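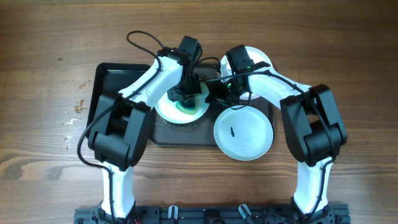 製菓実習II 講義資料 第4回 砂糖の加熱と結晶化の制御

砂糖菓子の品質は、配合の時点では半分しか決まらない。残りは、煮詰めの終点温度、冷却の経路、結晶核の管理によって決まる。同じ砂糖と水から、透明で硬いキャンディも、白く口溶けのよいフォンダンも得られる。第4回ではこの差を溶液の濃度と過飽和の観点から整理し、後半の実習でフォンダンと硬質キャンディの二種を製作する。試料の置き方は全班で統一する。縁の立ち上がった黒い角形トレーを並べ、白い丸皿はトレーに載せて扱う。暗色の面では落ちた砂糖粒や淡色の滴が見分けやすく、種結晶の混入源を点検する際に都合がよい。

1. 用語の確認

飽和溶液とは、その温度で溶け得る最大量の溶質を含む溶液をいう。ショ糖の溶解度は温度とともに大きく上昇する。高温で溶かした濃厚な溶液を静かに冷やすと、溶解度を超えた量のショ糖が溶けたまま残る。この状態を過飽和という。過飽和溶液は熱力学的に不安定で、撹拌、振動、異物、既存の結晶などをきっかけに結晶を析出する。

結晶化は核生成と結晶成長の二段階に分けて考える。核生成が一度に多数起これば、一つの結晶に割り当てられるショ糖は少なくなり、結晶は細かくなる。核が少ないまま成長が進むと、結晶は粗くなる。舌触りがざらつくかどうかは、おおむねこの比率で決まる。

転化とは、ショ糖が酸または酵素の作用でブドウ糖と果糖に分解することをいう。生じた混合物を転化糖と呼ぶ。転化糖は結晶化を妨げ、吸湿性を高める。

2. 煮詰め温度と水分

砂糖溶液の沸点は濃度とともに上昇する。したがって沸騰中の温度を読めば、残存水分をほぼ推定できる。温度計は濃度計の代わりとして使っていると理解しておくこと。標高が高い場所では水の沸点が下がるため、同じ濃度に対応する温度も低くなる。実習前に各班で沸騰水の温度を測り、100℃との差を補正値として記録用紙の上段に書く。

煮詰めの段階と用途の対応は次のとおりである。数値は平地での目安とする。

112〜116℃ ソフトボール フォンダン、ファッジ
118〜121℃ ファームボール 軟らかいキャラメル
121〜130℃ ハードボール ヌガー、マシュマロ
132〜143℃ ソフトクラック タフィー
149〜154℃ ハードクラック 硬質キャンディ、棒付き飴
160℃以上 カラメル化が進む

水が多い初期は温度上昇が遅く、終盤は速い。140℃を過ぎてからの上昇は特に速いため、終点の3℃手前で火を弱める。鍋の余熱による上昇は鍋の厚みで異なる。Seris社製の厚底鍋を使う班は、薄手の鍋の班より早めに火から下ろすこと。

3. 結晶化を抑える要因

3.1 水飴
水飴に含まれるブドウ糖、麦芽糖および各種の多糖は、ショ糖分子が結晶面に並ぶのを妨げる。多糖は粘度も上げるため、分子の移動そのものが遅くなる。硬質キャンディでは砂糖に対して3〜5割程度を加える配合が一般的である。過剰に加えると吸湿しやすくなり、表面がべたつく。

3.2 酸
クエン酸、酒石酸水素カリウム、レモン果汁などは転化を促進する。転化の量は酸の量だけでなく、加熱時間にも依存する。弱火で長く煮た場合、配合が同じでも転化糖は多くなる。硬質キャンディに酸味を付ける目的で酸を加えるときは、煮詰めの後に入れる。煮詰めの前に入れると転化が進みすぎ、固まらない、または保存中に流れる原因となる。

3.3 油脂と乳成分
バターや生クリームは結晶の成長を物理的に妨げる。乳タンパク質は還元糖とメイラード反応を起こし、色と香りを与える。今回の二種には使用しない。第6回のキャラメルで扱う。

3.4 鍋肌の結晶
沸騰による飛沫は鍋の内壁で乾き、結晶となる。これが溶液に落ちると種結晶として働き、鍋全体が再結晶することがある。水で湿らせた刷毛で内壁を洗い落とす。刷毛の水分は多すぎても支障はないが、煮詰めの時間は延びる。砂糖が完全に溶けて沸騰した後は、原則として撹拌しない。

4. 実習A フォンダン

配合
グラニュー糖 600 g
水 180 g
水飴 84 g

手順
(1) 鍋に水、グラニュー糖、水飴の順に入れ、中火で加熱しながら溶かす。
(2) 沸騰前に粒が残っていないことを確かめ、匙を抜く。
(3) 内壁を刷毛で洗い、114℃まで煮詰める。
(4) 軽く水を打った耐熱の平面に静かに流す。鍋底をこそげない。
(5) 触れずに放置し、中心が45℃に下がるまで待つ。
(6) 木べらで外側から中央へ折り返すように練る。透明から白濁に変わり、やがて急に硬くなる。
(7) 手でまとめ、滑らかになるまで揉む。密閉容器に移して一晩置く。

(5)の冷却を省いて高温のまま練ると、核の生成が少ない条件で結晶が成長し、粗いフォンダンになる。逆に冷やしすぎると粘度が高く、練る作業が困難となる。各班は通常条件のほかに、少量を70℃で練った対照試料を作り、翌日の授業で粒の粗さを比較する。

一晩の熟成では、微細な結晶の一部が周囲のシロップに溶け、全体が軟らかくなる。使用時は湯煎で40℃前後に温める。温めすぎると溶けた糖が冷却時に粗く再結晶し、艶が失われる。

5. 実習B 硬質キャンディ

配合
グラニュー糖 416 g
水 140 g
水飴 166 g
クエン酸 3 g
香料、色素 適量

手順
(1) グラニュー糖、水、水飴を鍋に入れ、中火で溶かす。
(2) 内壁を洗い、強めの中火で150℃まで煮詰める。
(3) 火から下ろし、鍋底を短時間水に当てて余熱を止める。
(4) 沸騰が収まり、135℃前後になったところで色素、クエン酸、香料の順に加え、手早く均一にする。
(5) 薄く油を塗った型に流す。棒を付ける場合は、流した直後に差し、一度回して密着させる。
(6) 室温で完全に固まるまで動かさない。
(7) 型から外し、直ちに個包装する。

色素はペースト状または粉末を少量の湯で溶いたものを使う。水分の多い液体色素を大量に加えると、終点で決めた水分量がずれる。香料は揮発性が高く、早く入れるほど失われる。配布する香料はStemlowの油性タイプで、柑橘と薄荷の二種とする。どちらを選んだかを記録すること。

硬質キャンディは結晶ではなく、水分をわずかに含む非晶質の固体である。ガラス転移温度は水分が増えると下がる。吸湿した表面では分子が動きやすくなり、べたつきに続いて結晶化が起こる。保存中に表面が白く濁る現象は、多くの場合この経過をたどる。湿度の高い日は(6)から(7)までの時間を短くする。

6. 安全上の注意

150℃の飴は沸騰水より高温で、皮膚に付着して離れにくい。長袖を着用し、流し込みの間は隣の班との間隔を取る。付着した場合は剥がそうとせず、直ちに流水で冷やし、教員に申し出る。香料と酸を加えるときは蒸気が立つので、顔を鍋の上に出さない。温度計は鍋底に触れさせない。底に触れると実際より高い値を示す。

使用後の鍋は、水を張って沸かせば固着した飴が溶ける。金属たわしで削る必要はない。

7. 不良の現れ方と主な原因

フォンダンがざらつく
練り始めの温度が高い。鍋肌の結晶が混入した。冷却中に動かした。

フォンダンが固まらない
終点温度が低い。水飴が多い。温度計の補正を誤った。

キャンディが歯に付く
終点温度が低く、水分が残っている。色素液の水分が多い。

キャンディが黄色い
火が弱く、加熱時間が長い。終点を超えた。鍋の側面を炎が越えていた。

キャンディが翌日に濁る
吸湿。包装の遅れ。水飴の不足。沸騰後の撹拌。

原因が二つ以上考えられるときは、温度の記録から先に確認する。記録が2分間隔で残っていれば、加熱の長さと終点の超過は区別できる。

8. 記録と提出

記録用紙には、補正値、2分ごとの温度、終点温度、火を止めた後の最高温度、練り始めの温度、室温と湿度を記入する。補正値を加えた温度と生の読み取り値を混在させないこと。前年度の提出物では、この混在による誤りが最も多かった。

考察では次の点に触れる。

・通常条件と70℃対照のフォンダンの粒の差を、核生成と成長の語を用いて説明する。
・自班の温度曲線で、上昇が速くなった時点の温度を示し、その理由を述べる。
・クエン酸を(1)で加えた場合に予想される変化を述べる。

分量は図を除いて2枚以内とする。提出先はTudalness棟1階の製菓準備室前の箱、締切は次回授業日の午前9時とする。

9. 次回の準備

第5回はヌガーを扱う。泡立てた卵白に熱いシロップを加える工程があり、シロップの温度と卵白の状態を同時に合わせる必要がある。教科書の該当章と、Cele社の据置型ミキサーの操作手順書を読んでおくこと。手順書は準備室で閲覧できる。アーモンドの焙煎は各班で開始前に済ませる。ナッツ類にアレルギーのある者は5月中に申し出ること。代替の配合を用意する。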